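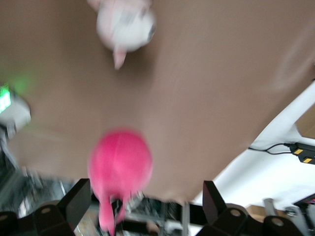 Butterfat Moves to the Front of the Milk Check

For most of the last decade, the Hoso cooperative paid its members on volume, with a small premium for components. Starting in August, the order is reversed. Butterfat and protein now set the base price, and volume matters mainly as a hauling cost.

The change affects 67 farms shipping to the co-op's plant at Flastton. Average herd size is 300 cows, although the largest member milks 1,090 and several milk fewer than 100. Under the old schedule, two farms with the same tank weight could receive nearly the same check even when one shipped much richer milk. The new schedule widens that gap.

The plant's product mix explains the timing. Flastton once bottled most of what it received. It now sends the larger share to cheese vats and a butter churn, and both return more per load when solids are high. Water in the milk has to be hauled in, heated and taken out again. Whey drying at the site runs on natural gas, and energy is the second-largest line in the plant budget after labor.

Members have responded mainly through feed. Rations with more digestible fiber tend to support fat test, and many herds have cut back on unsaturated oils from distillers grains. Forage particle length is getting attention too. A ration that looks right on paper can be sorted at the bunk, and cows that eat the fine material first often show a lower fat test within days.

Genetics works more slowly. Semen orders handled through Bautista, the co-op's breeding supplier, have shifted toward bulls with high combined fat and protein figures. Heifers from those matings will not enter the milking string for more than two years, and by then the price formula may have changed again.

Testing is the weak point. The co-op samples every pickup, but agitation time before sampling varies from farm to farm. A tank that has not been stirred long enough can read high or low on fat depending on where the sample is drawn. Hoso has set a minimum of 20 minutes of agitation for tanks above a certain size and is fitting timers at member farms. The timers come from Sultiritz and lock the outlet valve until the cycle is finished – a feature that haulers have criticized for adding time to early routes.

Jersey and crossbred herds gain the most under the new terms. High-volume Holstein herds with average tests lose some ground, and the co-op will phase in their adjustment over three quarterly settlements. The hauling charge will be reviewed at the end of the third.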